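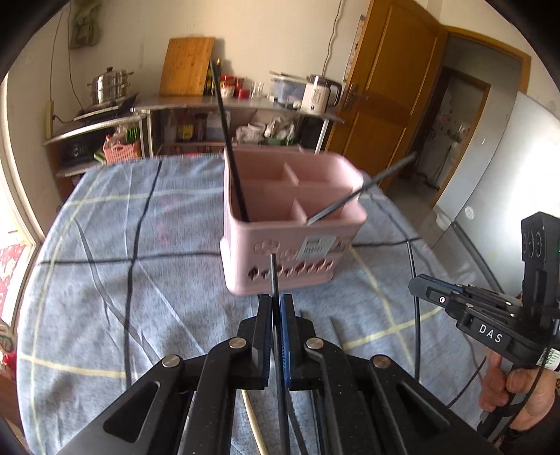

Katerstead Shared Kitchen: second progress report

Home Projects Grants Reports News Contact

Filed under: Small grants / Food and kitchens

Print this page | E-mail this page

To: Kurnley Fund, small grants desk
From: Ifor Kemeys, kitchen coordinator
March 2, 2019

This report covers the period since our last one in December. The grant is £2,083, to put the small kitchen at Katerstead in order so that more than one group can cook in it during the week. We have spent £998, leaving £1,085. The work is on schedule except for the wall shelving, dealt with below.

Small items and the table

Most of the complaints in our first survey were to do with small things: sticks, tweezers, pens and whatever else had ended up loose in the drawer. We emptied the drawer and have been sorting the contents on the table, which has a checked cloth on it.

The long thin sticks now have a home in the pink plastic caddy with the flower cutouts. It has an open top and is split into compartments, so different lengths can be kept apart. The back divider is small and only suits short things. There is a printed label on the front, stuck on crooked, and will be replaced with one of our own when we have agreed the wording. Sorting is not finished. The dark sticks have been started on, and the cream and grey ones will follow.

Thodoris Kokkinos has asked for the caddy to stay on the table during sessions and not go back into a cupboard. We tried both. Things were put away more often when it was out, so it will stay out.

Pens are to be kept apart from anything used for food. The Tuesday group labels its tubs at the table and the pens were going into the drawer with everything else. A separate pot has been ordered from Raptis.

Appliances and shelving

The induction cooktop is on top of the metal shelf unit, and the steamer is kept on it. The blender base and the basket of green utensils are lower down, with the rice cooker on the bottom level. Everyone can reach the steamer. The rice cooker is awkward for two of our regular cooks, who find it hard to bend, and we are looking at swapping it with the blender base.
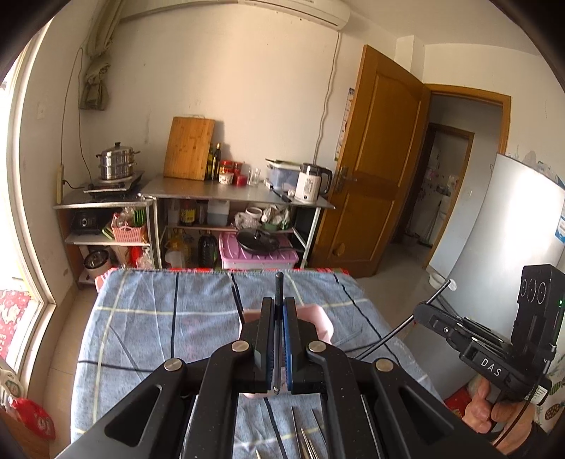

The swap depends on the flex reaching the power strip. The strip is fixed upright on the wall, and we do not want extension leads across the floor. Thodoris will measure up before anything is moved. If the flex is too short, the rice cooker will be lifted on to the steel work table for sessions and put back afterwards.

The wall shelf from Stuvero arrived with the wrong brackets. It has gone back and the £187 we paid is included in the spending figure above. A replacement has been promised at no further charge, but we have no delivery date. Until it comes, cloth bags are going on the wall hook.

Cleaning

The top of the refrigerator has been cleared and wiped, and the air conditioner filter has been washed. The tablecloth is washed weekly. There was a suggestion that we should do without a cloth altogether, and the groups were split on it. Those in favour of keeping it said that small items roll less on cloth than on a bare surface. We have kept it for the present and will ask again in the summer.

The kitchen still looks cluttered when a session is under way. It is a small room and some of that is unavoidable, but too many things still have no fixed place. We would rate storage as half done.

Use of the kitchen

Seven sessions a week are now booked, including two in the evening. One group left in the new year because its members moved to a larger hall. Its slot was taken up within a fortnight.

Next steps

- Finish sorting the sticks and the remaining contents of the drawer.
- Fit the replacement wall shelf.
- Settle where the rice cooker goes.
- Put labels on the caddy and the shelf levels.
- Buy a second caddy if the first one fills up.

We would like permission to move £60 from the shelving line to small storage to cover the last of these. The total would not change. Receipts for the period are being sent by post, and Thodoris can answer questions on them if I am not available.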